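Talked to Miroslava Yatsenko Tuesday, after the Zevenen council meeting. August 11, 2026. Notes cleaned up a bit, not much.

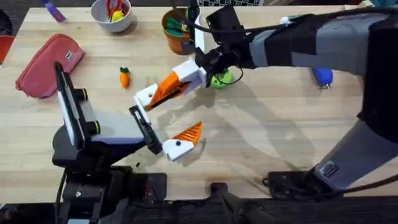 She's been deputy mayor since April and says the briefings are still the worst part of the week. "We put out the agenda the night before. Who reads it? People are making dinner."

So she wants it out five days ahead, in plain words. The mayor, Stepan Hrynyshyn, is cool on the idea. "Stepan thinks it slows things down. Maybe. I told him a slow vote beats a second vote."

On the bus petition, 574 signatures, she was shorter. "It's real, it's on my desk." Will route 20 come back? Long pause. "Ask me after the budget."

The budget, then. Nearly 50 residents spoke at the last hearing and she sat thru all of it. "Two hours in, a man read us his water bill. Line by line. I'd have him back."

She wouldn't talk about Alcides Inga leaving the finance post, exept to say it was his choice and he gave proper notice. Asked twice. Same answer.

Is she running for mayor? "I have a job." That's a maybe in my book. She laughed and went to find her coat.

Next hearing is at the Prokopenko hall, doors at 6.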